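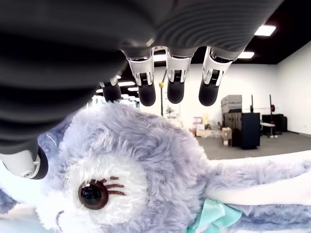

A robot hand over one of the plush toys used in the Mollah recordings. Photo: Karkora

Karkora Releases First Mollah Recordings, Advises Buyers to Wait

JONDPORT, February 22, 2022 – Karkora today released the first batch of Mollah, a set of recorded examples meant to teach a two-armed robot to pick up soft objects and set them down in a marked spot. The company is making the batch available to research groups on request. It is not offering it to anyone who wants to put a robot to work this year.

The batch holds 496 recorded attempts, made over 14 working days by five operators who guided the robot's arms and hands from a short distance away. Each attempt comes with video from the robot's head and wrist, the positions of its joints, and a note from the operator saying how the attempt went. Of the total, 92 are marked as failures. Karkora has left them in.

"People in this business like to show you the one good grab," said Selvaraj Gunawardena, who runs data collection at Karkora. "I would like you to see the bad ones too, and then tell me whether you still believe the sales video. I've watched all of these and I don't know yet how much a machine can learn from them."

Why Soft Toys

Most grasping examples that Karkora reviewed before starting were made with blocks, cans and boxes. A block has the same shape on Friday that it had on Monday. A shaggy toy sags, rolls onto an ear, and hides the hand's own fingertips in its fur, and a robot trained on blocks has seen very little of that.
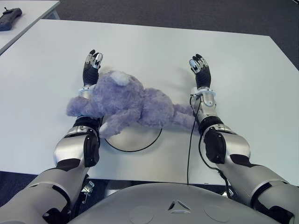
A plush toy lies on its side over the black-rimmed white disk, with a robot arm on either side. Photo: Karkora

The task is written in one sentence on the operators' instruction sheet: bring the toy to the disk and let go. In practice the five operators disagreed about nearly every part of it. Two of them squeezed from both sides. One liked to push the toy along the table with a forearm before lifting, which the sheet did not forbid. There was also a long argument in the first week over whether a paw hanging past the rim counted as a miss. It was finally ruled a success, and the earlier notes were changed to match. The change is recorded in the release notes, along with the original wording.

Karkora considers these disagreements part of what it is handing over. A learning system copies what it is shown. If five people show it five habits, it may pick one of them, or it may blend them into something that works for no toy at all. The company has seen no evidence so far that simply adding more recordings will settle the matter, and it has not budgeted for more until somebody tests the ones it has.

What the Recordings Do Not Show

All of the attempts took place indoors under bright, even light on a white table. There are no cluttered shelves, no dim rooms and no children pulling the toy the other way. Anyone who reads these recordings as proof that a robot can tidy a playroom is reading too much into them.

The success notes should also be handled with care. They were written by the same people who guided the arms, and people tend to be kind to their own work. Karkora has asked Trunmont, a testing firm with no stake in the product, to score the batch again without seeing the operators' notes. Trunmont's results are due in October and will be published in full, including any that make the first set of notes look generous.

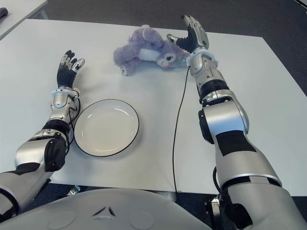 The plush toy between the robot's two raised hands, with the round plate clear in front of it. Photo: Karkora

"I was asked to say this is a breakthrough," Gunawardena said. "It's a pile of recordings. Some of them are pretty good. If a system trained on them can handle a toy it has never met, I'll be pleased, and I'll want to see it done again the next morning with someone else setting the table."

Karkora has trained no finished product on Mollah and gives no date for one. Early in-house trials are under way, but the company will not quote success rates from them, as the toys used for training and the toys used for testing were too much alike.

Getting the Recordings

Research groups may apply in writing to the Karkora data office in Jondport. Applicants are asked to say which toys or other soft objects they plan to test with and to report results whether or not they are flattering. The release notes, the operators' instruction sheet and the list of known faults are sent with every copy. Groups that want only the successful attempts will need to sort them out themselves.

About Karkora

Karkora records and checks training examples for robot makers and research labs. It is based in Jondport and does not build robots.

Media requests may be sent to the Karkora press desk, Jondport.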